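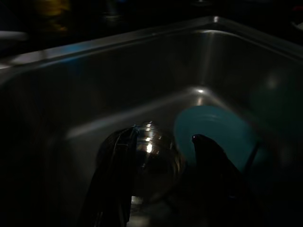

How to wash up by hand without losing the evening to it

I rented in Besville for 9 months with no dishwasher and a sink that fitted one pan if you asked nicely. What follows is the method I ended up with, most of it pinched from my flatmate Thu Chu.

Start by scraping. Rice goes down a plughole quite happily and then stays there.

Run the water as hot as your hands will stand and add one squirt of washing-up liquid. One. Foam is nice to look at, but you'll be rinsing it until bedtime.

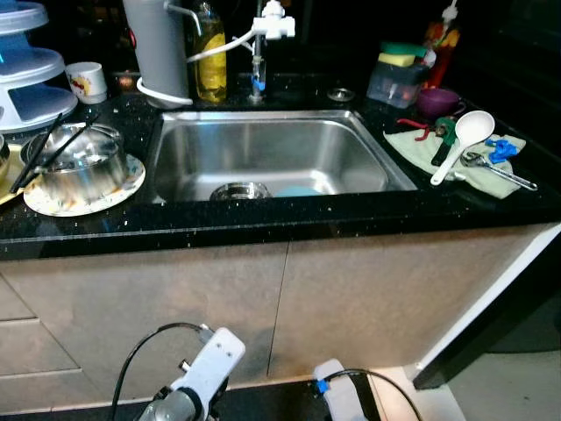
Do glasses and mugs first, then cutlery, then bowls and plates, and leave anything greasy for last. Change the water when it turns to soup.

Before any of that, stack by the sink. Bowls can sit on plates with the spoons and chopsticks still in them - it saves three trips, and you were never going to make three trips.

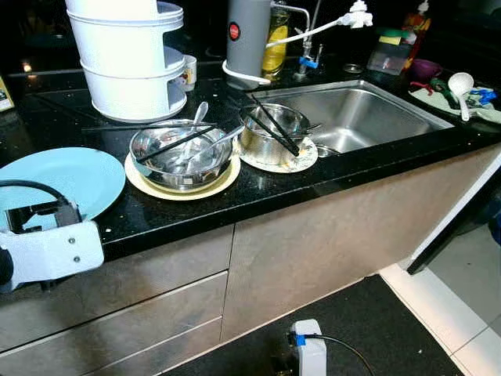

Bowls on plates, cutlery left in, sink clear.

Rinse under a thin stream and stand plates on edge to drain. Tea towels are optional, and in our flat mostly theoretical. Wipe the worktop last, including the bit behind the tap.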